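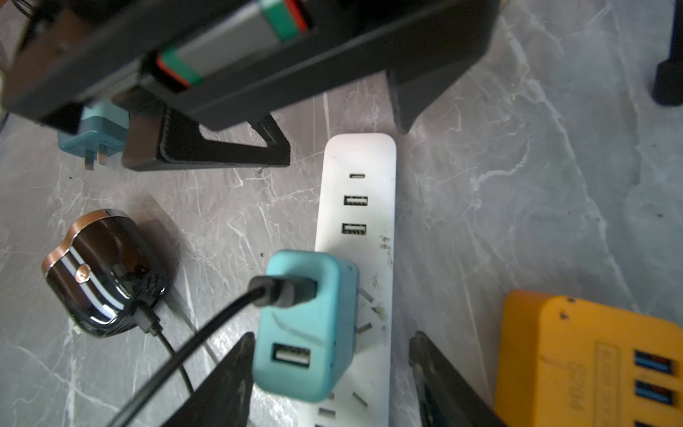 桌面上的插座:和一位收纳店店主聊充电区

Peltside 在一栋老住宅楼的底层,门面不大,做的是家庭收纳和小家电整理的生意。店主不愿意署名,说街坊都认识她,没有必要。我们在店里聊了一个下午,话题基本没有离开过电线。

她入行前在一家叫 Javen 的办公用品公司管样品间。那时候每张样品桌都配插座和充电器,月底盘点,总有对不上的。“线最麻烦。头子长得差不多,拔下来放一堆,第二天就分不清是哪台机器的。”

自己开店以后,她发现家里的情况比样品间更乱。上门的客户多半先带她看衣柜,看完衣柜再看厨房,充电的地方往往是临走前才提起来的。她一般会请对方把家里所有的充电器、转换头和插线板都拿出来,放在一张桌子上。有一户人家住在 Alley 小区,三口人,花了将近一个小时才找齐,沙发缝里还掏出一个。

“先摊开,不要急着买盒子。”她说,“很多人是买了盒子再来找我的,盒子尺寸不对,最后拿去装袜子。”

摊开之后分三堆。每天用的一堆,出门才用的一堆,说不出给什么用的一堆。第三堆她会让客户写上日期,放进纸袋,到下一次换季再看。她自己家的那袋是七月封的,前几天打开,里面有一个充电器想起来是旧剃须刀的,剃须刀早就不在了。

每天用的东西,她主张放在台面上,不收进抽屉。理由是抽屉里不好散热,而且人懒,收进去就不会再收第二次。插线板她偏向选带 USB 口的,手机和耳机直接插线,可以少用几个充电头。“不过口也不是越多越好。一家人平时同时充几样东西,自己心里有数,多出来的口就是落灰。”

我问她圆盘式的充电器怎么摆。她说这种东西占地方,线又细,最容易被杯子压住。她的做法是放在插线板左手边,线往自己这一侧走,不从插线板上面跨过去。左撇子就反过来。

转换头她归在出门那一堆。她有一位客户常年跑外地,几乎每次回来都把转换头留在行李箱夹层里,下次出门又买新的。后来她在客户的玄关柜上放了一个浅盘,进门先掏转换头,再掏钥匙。浅盘是 Després 的,一家做陶的小作坊,她店里也代卖几只,不怎么走量。

关于桌子,她有一点偏见,不喜欢花纹太重的台面。黑线落在深色花纹上看不清,白色的插线板倒还好。她说灰色仿石纹的桌面现在很多人家都有,好擦,缺点是滑,插线板一拽就跑,底下要垫两小块防滑垫,或者用双面胶固定在靠墙的一侧。用胶之前先拿酒精棉片擦一遍,不擦粘不牢。

说到价钱,她报得很干脆。单做一个充电区收171元,上门,不含材料。整间书房是700元起,充电区包在里面。做得快的时候,一天能跑5户,多数是在同一个小区里。她不太愿意接办公室的活,公司里的东西归谁说不清,扔一根线要问一圈人。

也有做完又乱回去的。她回访过一户,插线板还在原来的位置,旁边多了两个玩具车的充电座和一盏台灯。她没有重新收费,帮着把台灯挪到墙上的插座,其余的没动。“孩子的东西过一阵就换了,现在固定下来没有意思。”

安全方面她讲得不多,只说了几件自己会检查的事:插线板外壳有没有发黄,插头插进去松不松,线皮在靠近接头的地方有没有裂。有裂的她当场剪断再扔,免得家里人又从垃圾桶里捡回来。大功率的电器,比如取暖器和电水壶,她一律请客户直接插墙上。

采访快结束时进来一位顾客,问有没有那种可以把线卷起来的小扣子。她从柜台下面拿出一把,说一包里颜色是混的,挑不了。顾客买了两包。

她随后把自己手机也插上了,接着跟我讲冰箱侧面那条缝该怎么用,那部分留到下一篇。

2024年10月27日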